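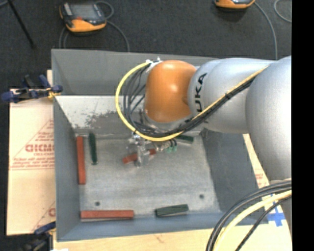

People wanted for bin picking sessions (paid, no experience needed)

Hi! I run the data side of the Bidilden project at Jimik, and I'm looking for people to come in and drive a robot arm for us. You'd be guiding it by hand and by pendant while it picks red and green bars out of a metal bin, over and over, so our learning system has plenty of good human examples to copy.

We've got 3436 recorded picks so far. That sounds like a lot until you see how many of them were done by me and the same couple of colleagues, all with the same habits (I always go for the easy bar first, and the model has picked that up beautifully). So I'd love some new hands — left-handers, gamers, people who've never touched a machine in their life, all good.

What a session looks like

You come in for 2 hours, including a break. First I show you the arm, the stop button and the pendant, and you get as long as you like to muck around before we record anything. Then I scatter the bars and you work through them in whatever order you fancy. Bars up against a wall are the tricky ones, and bars lying close together are nearly as bad. If you fumble one, keep going! We label the misses and use them too.

After each round you fill in a short form about which picks felt awkward. I read every one of them.

Who I'm after

You need to be 18 or over, comfortable standing for a fair while, and able to tell red from dark green without trouble. Closed-toe shoes, please, and long hair tied back. If you've worked with robots before, tell me, but it won't bump you up the list.

Pay and place

It's a flat fee per session, paid by bank transfer, and we cover your parking or bus fare. We're in the Ocampo building, room 423. Sign in at 418 first and they'll send you down the hall. There's tea and a decent biscuit tin.

What we record

The arm's movements, the gripper, and video of the bin from a fixed camera. Your name is kept separate from the recordings. The data goes to our team and to our partners at Nenik, and you can ask us to delete yours any time before the end of April.

How to put your hand up

Send me a few lines through the contact form by 25th February with the times that suit you and which hand you favour. More than one session is fine — just say so when you write.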